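Home | Reviews | Benches | Software | Workshop notes | About

Review: the Janwood Cell Kit for recording two-arm demonstrations

Posted 6/5/24

We bought the Janwood kit in May, because our old table was too unstable for serious recording. The price was $2,480 without the arms. For this you receive the frame, the camera mounts, a surface cover, a pedal and the recording software. I am writing after 779 saved episodes, so I think I know its good and bad sides now.

Our task is simple to explain. The operator moves both arms by hand controllers, and each episode should teach the model one part of handling a tray: to approach it, to grasp the rim, to lift, to put down. Later the model learns from all the episodes together. For this work the table is more important than I expected. If the start position is careless, the model learns from careless starts.

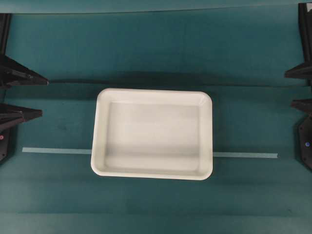
White tray on the tape line between the two grippers.

The teal cover is my favorite part of the kit. A white tray is easy to find on it, for the operator and also for the software. We put one strip of tape across and we place the tray over it before an episode. Janwood gives printed corner marks for this purpose, but I prefer the tape, which I can change in a minute.

The cover has also a weak point. It takes marks, and folds stay in it for a long time. I would like to have a second cover in the box.

Assembly took one long afternoon. The manual is clear until the chapter about the camera mounts, and there the drawings show an older version of the clamp. I wrote to the seller, Odberg, and received the correct page the next day.

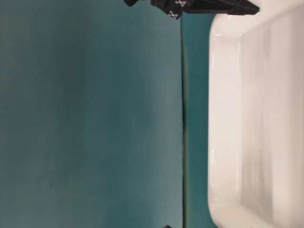
4 min read

The fixed camera was the reason why I chose this kit over the Alaoui bench. When a gripper is over the corner of the tray, the head view does not always tell me how far the finger is from the rim. The fixed view helps me to judge this. It must be aimed with patience, and the mount has no scale, so after you move it you must find the old angle by eye. We lost 38 episodes in this way - the angle was different and I noticed it too late.

The software is plain and quick. The pedal starts and stops an episode, and a second press within three seconds deletes it. I rejected 71 episodes in the review screen, most of them for a bad grasp on the rim. It is good that you can write a reason for each one. It is less good that you cannot search these reasons afterwards.

I can recommend the kit to a small group that records every day. If you record only sometimes, a normal table with a good cloth will be enough for you. I give it four stars from five.

Related reviews
Alaoui bench: one year of use
Stistano foot pedals compared
Odberg clamps for heavy cameras
How we name our episodes

Contact | Copyright 2024 | Back to top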